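Ticket 2798 – Label printer skips every third label
Opened by: Freya Parsons
Assigned to: Panya Phromma
Status: Open

Freya reports blank labels on long print jobs from Destirik. Short jobs print fine. Started in January after the driver update.
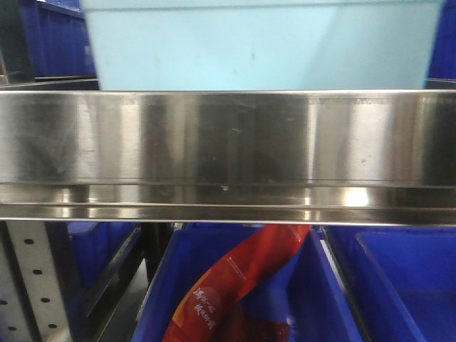

Reset the label length and ran calibration twice. Test job of 28 labels came out clean. Second job of 71 still had blanks near the end – same as before. Rolled the driver back, waiting on Freya to rerun the Kustden batch.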